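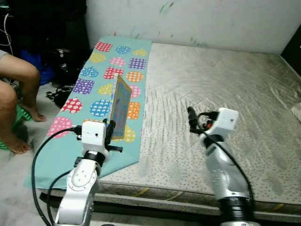
Course Notes > Home and Housekeeping > Week 4

Bedding and Soft Floor Coverings
Notes by Hae-won Yeom

Most advice on mattress care comes from people who sell covers. Read it with that in mind. A quilted cover takes up sweat and skin dust, and airing the bed bare for a morning costs nothing. Whether it does all that the Domiren leaflet claims is another matter. The leaflet cites 11 households and doesn't say how they were picked.

Patterned cloths and play rugs raise a similar problem. Dots and bright shapes hide crumbs and stains very well, so "looks clean" is weak evidence.

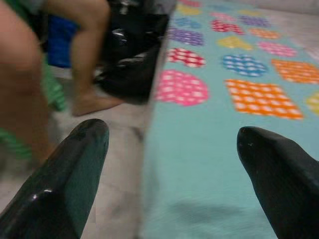

Shake it outside, then check the back. I'd skip the scented powders. Ivine says to use one weekly, and I have yet to see a reason that wasn't on the package.

For November: bring one care label from home and mark every claim on it you could test yourself.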